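The arm is back, and it has opinions about drive carriers

4th April

Regular readers (hello to you both) will remember that I have spent most of the winter looking after the robot cell at Tovholm, where we take old servers apart so their pieces can go on to better things. The cell is called Momum. I did not name it. The arm does the taking apart, and I do the looking after, which means I crawl behind things and swear at cable ties.

What happened in November

The gripper developed slop. You could wiggle one finger with your thumb and feel the play in it, and on the logs it showed up as missed grabs on anything thin. I ignored this for longer than I should have, on the theory that a machine with that many pins in it is allowed one loose one. Then it dropped a drive carrier 14 times in one shift and Ihor Vakulenko sent me the log with no message attached. Ihor's no-message emails are the worst kind.

So I pulled the gripper, laid the linkage out on a clean towel and found two pins worn badly enough to see. Replacement kit: 899, before shipping, for a bag of metal that fits in a coffee mug. I asked Ung, our supplier, if that was a typo. They were very polite about it.

Putting it back together

The pins went in fine. The left linkage plate went in backward, came out again, and went in the right way around. I will also confess to tightening the mounting bolts before checking that the wrist cable had enough slack, so off it all came a second time. If you ever do this job, turn the wrist by hand through its full travel before you tighten anything. It takes two minutes and I have now skipped it twice in my life.

Then comes calibration, which I find oddly restful. You put a reference block in the fixture, jog the arm down to it, touch off, write down the offset, and do it again from the other side. I did 21 touches. Mỹ Tô, who wrote most of the software on this thing, told me nine would do. I know nine would do. I had paid 899 for those pins and I wanted to enjoy them.

The wrist camera needed redoing as well, because I had bumped the bracket while fishing out the cable. It sits close to the fingers and sees mostly metal, and metal is a rotten thing to calibrate a camera on. Everything is gray and half of it shines. Mỹ had me turn the overhead light down and angle the side lamp away from the chassis, and the error dropped far enough that she stopped sighing on the phone.

Test chassis

Our practice machine is a server chassis we call Risen, because it has been taken apart and put back so many times. It's a good teacher. The blue bits are the parts a person would touch -- tabs, latches, the release lever on the drive carrier -- and everything next to them is gray or black and would rather be left alone. I taught the arm its approach poses again from scratch, slowly, with my hand on the stop button. The fingers are wide when they spread, and the chassis offers plenty to catch them on: the edge of the tray, the perforated grille, the handle latch on the far side. On the board side I keep a healthy margin, as there's an open CPU socket over there and I have no wish to explain a bent contact to anyone.

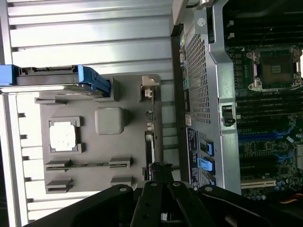 What I'm still not happy about

There's a faint click in the wrist near the end of its travel. Mỹ can't hear it. Ihor says he can, but Ihor also hears the fridge at home. I've put a paint mark across the joint so I can tell if anything creeps, and I'll look at it again when the next batch of chassis comes in.

I also need to rewrite the maintenance sheet. The current one says "check pins" and nothing else, and the handwriting is mine.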